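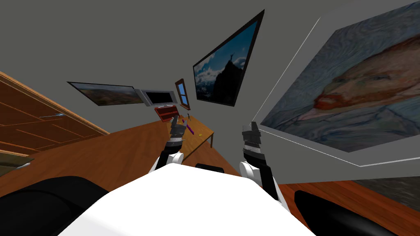 **Figure 1.** Simulated run from the tilted-camera set, with the left gripper at the table.

### 4.3 The grip flag that lied

I want to spend a whole section on one failure, mostly because it ate the better part of June and I'd love to save somebody else the trouble. Our contact check in Kettle (the simulator wrapper we built on top of the Unberg physics core) was telling the policy that an object had been grasped when the hand was only leaning on it. The bug had been there for as long as the wrapper had. We just never noticed, since our early test objects were light cylinders that either popped into the fingers or rolled away, and in both cases the flag came out right by luck. Then we moved to boxier things, like the red one at the left end of the table in Figure 1, and the luck ran out. Look at how the left gripper meets that box. From this view I can't tell you whether it is held or only touched, and I've stared at a lot of these! The flag had exactly the same problem, except that it always picked "held" and never blinked.

The rule itself was very simple. If any finger plate had been in contact with an object for 11 simulation steps in a row, the grip flag went to true. I wrote it on my second day with the code and I remember being pleased with it. What I had in mind was a pinch, with plates pushing from opposite sides, but I never wrote the "opposite sides" part down, so one plate pressing on one face was plenty. A cylinder won't sit still for that. A box with a flat side and decent friction will sit there all afternoon.

Once the flag went true, the policy did what we'd trained it to do, and started the lift. The arm would come up with nothing in it, or (much worse) it would drag the box along by friction for a bit, tip it, and jam a finger plate between the box and the tabletop. The solver then tried to push the two apart in a single step, and you'd get a force spike big enough to send the object clear across the room. We called these launches. They're funny the first few times.

They stopped being funny when we moved the same controller over to the real arms at our Hellildale bench. The bench code reads the same flag, and it uses it for one extra thing that I had completely forgotten about: when the flag is true, the wrist force limit is raised, so that the arm can carry something heavy without tripping. So a false grip also meant a looser limit, right at the moment when the fingers were wedged against a hard surface. On one trial the left hand pressed down into the table until the motor driver cut out on temperature. Everyone was outside the fence, and the damage came to one bent finger plate and a dent in the tabletop. Still, the driver cutoff is there to protect the motor. It was never meant to be the thing that stops the arm, and I don't think we should get any credit for the fact that it did.

#### 4.3.1 Finding it

I'd like to say we found it by careful reasoning. We found it by replaying logs with the flag drawn as a colored dot in the corner, and noticing that the dot turned green too early. Before that I'd blamed the friction values, the mesh for the finger plates (those ribbed plates are a pain, every ridge is its own contact patch), and for two very long days the camera. The camera theory wasn't crazy. In the tilted-camera set the whole room runs at steep diagonals, and the robot's own torso fills up a good part of the view, so it seemed fair to guess that the policy was misjudging where the tabletop was. We ran the upright set to check. Launches showed up there too, with the same green dot coming on early, and that was the end of the camera theory.

After that we went back through the stored runs by hand. Of 82 lifts that had been logged as grasp successes on boxy objects, 46 had contact on one side only at the moment the flag flipped. More than half, in other words, and every one of them had been fed back into training as a good example. That's the part that still bugs me. The policy had been learning that leaning on a box is a perfectly fine way to pick it up.

#### 4.3.2 What we changed

The new check asks for contact from at least 2 plates whose contact normals point roughly against each other, and it asks for that on every step in the window. It also needs the object to follow the hand over a tiny test lift before the flag can go true. That costs a little time per grasp, which I was grumpy about at first, and I've since gotten over it.

On the bench we cut the link between the flag and the force limit altogether. The limit now stays low until the wrist sensor itself reports a steady load with the fingers clear of the table, and it drops back down the moment that reading gets jumpy. The Clatwood safety relay sits below all of this and doesn't know the flag exists. I like it that way.

We threw out the bad lifts and retrained from the last checkpoint that hadn't seen them. Launches haven't gone away completely. We still get one now and then when a box starts out half over the table edge, and I suspect that's a separate problem in how the solver deals with thin tabletops, but I haven't chased it down yet. Thin, stick-like objects are also a weak spot for the new check. The test lift often tips them out of the fingers, so the flag stays false on grasps that a person would call fine. For now we accept those misses. A false "no" wastes a few seconds, and I've seen what a false "yes" does to a finger plate.

All results in Section 5 use the new check. The numbers in our earlier workshop draft used the old one, and anyone comparing against that draft should treat its success rates on boxes as too high.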